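Setting up hand-held grippers for thin bowls and plates

Work at a dining table if you do not have a bench. A patterned cloth is fine for practice and easier on the finger pads than bare wood. Clear a strip along the front edge as deep as your forearm and push tools, jars and wrappers to the far end.

Pads first. Wipe both with a damp lint-free cloth and let them dry fully. Ribbed pads collect fluff in the grooves; an old toothbrush gets it out. Replace a pad when the ribs have worn flat at the tip, even if the rest looks good. The Mullex strip we use in the Drorkcombe shop is cut to length with a knife and a steel rule. Leave the adhesive overnight before closing the jaws on anything.

Pivots next. Each pin should turn with no side play. If a linkage rattles, snug the screw until the jaw just begins to drag, then back off slightly. A drop of light oil per pin, wiped at once. Keep oil off the pads.

For rolled rims, put one jaw inside the bowl and one outside, with the pads facing across the rim. Close until the bowl follows the tool and stop there. Paper bowls crease below the rim if squeezed further, and a creased bowl will not nest properly again. For scalloped plates, grip across a lobe. The dip between two lobes lets the plate rotate. 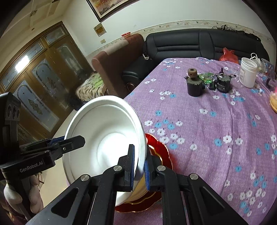
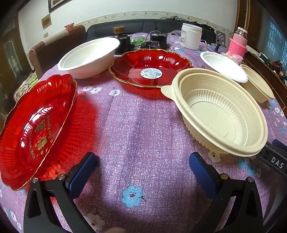 Start with light pieces and work up. Set one item down and open the jaws completely before pulling back, or the inner finger will drag the rim with it. Peel stickers from the base of a dish if it has to sit flat inside another.

Our practice log for the Mahama build ran to 746 picks by the end of April. Of those, 142 were drops. Most came from gripping too near the pad tips. Moving the contact point 12 mm down the pad made the largest difference, well ahead of any change in pad material.

Wrist angle: begin with the jaws at 90 degrees to the rim and adjust from there. A shallow approach slides off glossy plastic.

Storage: park the tools with jaws open. Closed jaws leave a set in soft pads. Label each handle and keep spare screws in a lidded jar, sorted by length. The Plirkildale linkage drawings call for two lengths that are easy to mix up; the longer one belongs at the outer arm and will bind if fitted at the fingertip.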